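# Reading Storm Damage Reports – Notes for Session 6

Bring the Gundimham packet. These notes cover the part we rushed last week, plus the Pudell road closure.
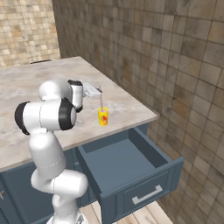 So, back to the number everybody quotes. The first wire report on the January ice storm said 2,039 trees were lost in the Gundimham orchards. By the next morning that figure was in every story, and in two of them it had turned into "thousands." Before you repeat it, ask what "lost" means. The growers' form has one box for damage. A tree with a split limb goes in the same box as a tree lying flat on the ground.

The later field survey listed 737 trees as uprooted or split at the trunk. That is still a bad winter. It is also a much smaller number, and it got one paragraph on an inside page.

## Who counted, and when

- The first figure came from phone calls made while the roads were closed. Growers were guessing at rows they couldn't reach.
- The survey was done on foot after the thaw, but only on farms that asked for a visit. Small plots are probably missing from it.
- Neither one covers the Rumow side of the valley. Most stories said "the valley" anyway.

I don't think anyone lied. A grower who hopes for relief money has no reason to guess low, and a reporter on deadline has no reason to push back. Keep both of those in mind when you read a round, sad number on day one.

## "Cut off"

The phrase shows up in all the clips. The Pudell road was closed for 56 hours, and I accept that, as the highway log has both times in it. But the lower road through Antwi stayed open to trucks with chains for most of the storm. Fuel and milk came in that way. Was the valley cut off? For a family in a small car, yes. For the supply story that ran under the same headline, I doubt it.

Watch for "normal life was paralyzed" too. It tells you nothing you could check. Schools closed, and for how many days? Power out, on which lines?

## "Worst in years"

Three clips say this and none gives a year. The Gundimham weather station was moved downhill at some point and the records before and after don't match well. I would not compare snow depth across that gap, and I'd be wary of anybody who does – including the state summary in your packet, which does it in a chart without a footnote.

## For next time

1. Pick one clip. Underline each claim that has a source you could call.
2. Find the earliest version of the tree figure in it and note any change in wording.
3. Rewrite the lead in 2 sentences using only what was known that day.

Don't use the survey figure in item 3. It didn't exist yet, and people get this wrong every term.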